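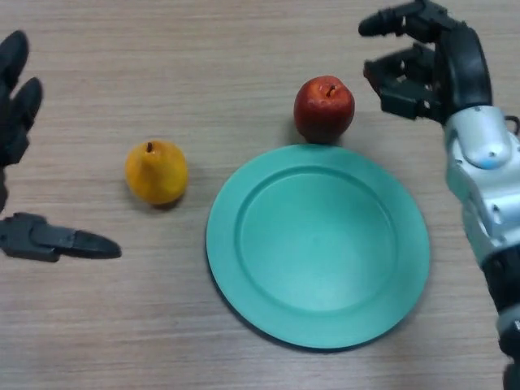
23 de maio de 2019 – caderno da bancada, teleoperação

Tarefa: fruta para o prato, duas mãos. A maçã fica para a mão direita, a pera para a esquerda. O operador sou eu, com as luvas. O Gillespie Chisholm fica no computador de gravação e faz a marcação do início e do fim de cada demonstração.

Antes de começar refiz a calibração das luvas. O polegar esquerdo tinha ainda o desvio que escrevi na página anterior: quando eu fecho a mão devagar, o polegar do robô chega antes dos dedos e empurra a fruta para fora. Mudei o ganho no ficheiro do Clurero (só a articulação da base, as outras deixei como estavam) e o movimento ficou mais parecido com o meu. Não está perfeito. Para a pera serve, para um objeto mais fino penso que não serve.

Regras que combinámos para esta série:
– começar sempre com as duas mãos abertas e sem tocar em nada;
– primeiro a maçã, depois a pera, nunca as duas ao mesmo tempo;
– largar dentro da parte funda do prato, não em cima da borda;
– se a fruta rola, parar, marcar como falha e não tentar corrigir na mesma gravação.

A última regra custa-me cumprir. Com as luvas calçadas o instinto é ir atrás da maçã. Mas na série de Olvera deixámos as correções misturadas com as boas e depois o modelo aprendeu a dar um toque na fruta antes de agarrar, e levámos muito tempo a descobrir de onde vinha.

Gravámos 30 demonstrações. Falhadas: 12. É muito, e quase todas são da mão direita com a maçã. O problema é a aproximação. Eu venho de lado, com o polegar baixo, e ele passa por cima da borda do prato quando a maçã está muito perto dele. Se desço um pouco a mais, toco no prato e ele desloca-se. Se venho mais alto, os dedos fecham na parte de cima da maçã e ela escapa.

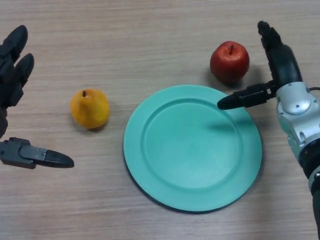
Mão direita aberta junto à maçã, ponta do polegar por cima da borda do prato. Mão esquerda em espera.

O Gillespie propôs afastar a maçã do prato no início. Eu não queria, porque no uso real a fruta vai estar onde estiver, mas aceito fazer metade das próximas assim, com uma nota no nome do ficheiro. A pera está sempre mais longe do prato e o caminho é livre, por isso a esquerda trabalha com mais calma.

Outra coisa, sobre a câmara da cabeça: a mão que não trabalha entra também na imagem. Para mim é bom, o modelo deve ver as duas mãos. Mas a mão parada tem de estar mesmo parada. Nas primeiras gravações eu mexia os dedos da esquerda sem perceber enquanto pensava na direita, e isso vê-se nas curvas das articulações. Agora apoio o cotovelo esquerdo no braço da cadeira – ajuda bastante.

Atraso do comando: a gravação 666 no contador geral teve uma pausa longa no meio, talvez da rede. Separei-a e não entra no conjunto. As de número 600 para cima são todas com o ganho novo do polegar, as anteriores não se devem misturar com estas sem avisar.

Por fazer:
– repetir as falhadas com a maçã afastada;
– perguntar à Utis se têm pontas de dedo com mais atrito;
– copiar tudo para o disco Ament e confirmar que os tempos das duas mãos estão alinhados;
– escrever no protocolo a posição do cotovelo.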